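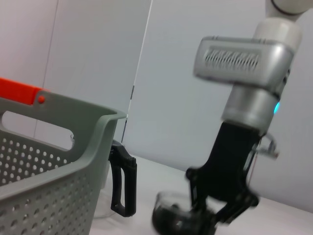

More episodes will fix it, according to Vasiliki Fragkou, and if they don't, then more after that. I've put her view first because it is the one most people in this room hold, and because I held it myself until the spring. Give the arm enough examples of a person doing the job well and it will pick up the job. My talk is about why I have stopped believing the "enough" part.

(Pause. Let them settle. Don't rush to the next one.)

Some background for anyone who came in from the other track. At Tindau we teach arms by hand. An operator drives, the arm follows, everything gets recorded, and the recordings go to a training run overnight. The task family I'm talking about today is tabletop tidying: building bricks, containers, a basket. It sounds easy. A child of four can do it while thinking about lunch.

We collected 60 hours. I used to say that number with some pride. Then Maiara Cordeiro sat down with the recordings and sorted them by operator, and the trouble was plain by the end of Wednesday. We had two operators for nearly all of it, and each had a habit. Cleiton Batista goes for the nearest piece. Everaldo Brandão goes for the one with the most space round it. Both are sensible. The model had learned a mush of the two and would drift to a point between a near piece and a lonely piece, then close on nothing.

Say this slowly: the average of two good choices can be a bad choice.

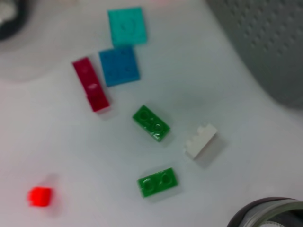
Which piece you start with hardly matters to a person, and that is what makes it so awkward to write down. Our instructions said "tidy the bricks". They said nothing about order, nothing about whether you may nudge one brick clear of its neighbour before grasping, nothing about what to do after a miss. So each operator made up a private rulebook, and we paid to record it.

I asked for the misses to be kept. This was not popular. The usual practice – Dondari's tool does it by default in our set-up – is to throw away any episode with a fumble in it. You end up with a library of flawless runs, and a model that has never seen what to do when a brick slides out of its fingers. It freezes, or it carries on to the basket with nothing in its grip and opens very carefully over it.

(If there's a laugh, wait for it. If there isn't, carry on.)

Things I'd want to see before I believed anyone's success figure, ours included:

Who placed the pieces before each test, and did they know which model was running?
Were the bricks put down by hand in the middle of the table, where everybody puts them?
How many tests were stopped early and left out?
Was the light the same as on collection days?

We failed on the second one. People set out bricks where they are comfortable to reach. Sânziana Chiriac now tips them out of a tub and leaves them where they land, touching or not, upright or not. Our score dropped the same afternoon. I think the lower score is the true one.

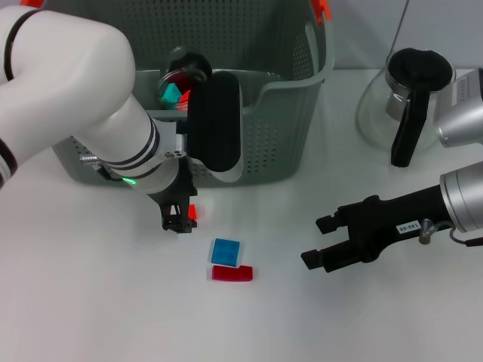 Two arms make all of this worse. With one arm you record a choice of piece and a choice of grasp. With two you also record who goes first, who waits, and who moves out of the way, and operators settle those things differently when they are tired. We now write the hand order down before a session starts. It is dull to do and the operators grumble, but the recordings agree with each other for the first time.

Someone will ask about Luleo, so get in ahead of it. Yes, I've seen the demo. I'd like to see the same demo with the table turned a quarter and a different person laying out the pieces. I said the same about our own demo in December and was told I was being difficult.

What we're doing next: fewer hours, a written rulebook, misses kept and marked, and a test set put out by someone who has never driven the arms. I don't know that it will work. If it fails I'll come back and say so, and Vasiliki can have my slot.

Questions. Take the ones from the back first, the microphone is slow getting there.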